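4.2 Keeping the chess cell alive

I should say up front that most of what I learned this spring had very little to do with chess. The policy work is in Section 5. This section is about the cell it runs in, which I looked after from setup until the end of June, with a lot of help from Rizwan Mondal (who did the original wiring) and Genowefa Walczak (who undid some of it, for good cause). We call the cell Pristamora, after the folder name of the first config file, and the name stuck.

The layout is simple enough. Two arms face each other across a board, each with its own parallel-finger gripper and its own controller. Walls on three sides keep the background plain and keep people's elbows out. We logged 3342 moves in the cell before freezing the dataset, and the cell was stopped for repair 19 times along the way. I wrote down every one of those stops in a paper notebook, and that notebook is really where this section comes from!

The biggest troublemaker was cable strain. Our gripper cables run along the outside of the arms, so every reach tugs on them a little. On the first build we tied them down tight, which looked lovely and lasted for 140 moves. Then the left gripper started dropping off the bus whenever the wrist rolled past a certain angle. I spent a whole Wednesday swapping software versions before Genowefa wiggled the connector with one finger and made the fault come and go on command. Since then we've left a generous loop of slack near each gripper and another by the base, and the ties are just snug enough that the cable can still slide. It looks messier and it works much better.

Next came the homing drift. After a power cycle the right arm would sometimes come back a few millimeters off, and a few millimeters is plenty when you're trying to pinch a pawn with a bishop right beside it. We never found one clean cause (I suspect the homing switch, Rizwan suspects me). What we do now is touch each gripper to two known points before the first game of the day and compare the readings with the saved ones. If they disagree, we home again and repeat. The check takes 6 minutes and I got quite fond of it, it goes nicely with coffee.

The board itself isn't fixed down. Early on we clamped it square to the walls, and the policy happily learned the clamp position and very little else. So now we turn it between sessions and let the vision code find the corners. The trays for captured pieces move less, but they do move, and I'd recommend looking at where they sit before each run, because the gripper fingers come down close to the rims. Figure 7 shows the cell with a game set out, the board turned to a diagonal and a tray to each side of it.

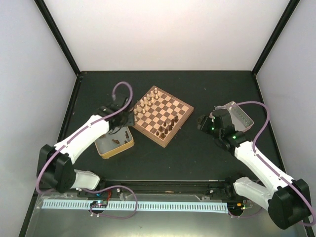

Figure 7. The Pristamora cell, seen from above. Three dark pieces are in the gold-rimmed tray at left. The purple cables loop above the grippers and follow the upper links back to the bases.

4.3 Routine care and spare parts

Our weekly routine grew out of the notebook. We wipe the tabletop, check the bolts at both bases, run each gripper through a full open and close, and flex every connector by hand while somebody watches the bus log. Finger pads get replaced when they go shiny. Oliwia Krajewska cut ours from a sheet of soft rubber using a paper template, and the template is in the supplementary files along with the touch-point script.

For spares, I'd keep two gripper cables and one controller board on the shelf. We had only one cable for the first month and lost four days waiting for the next.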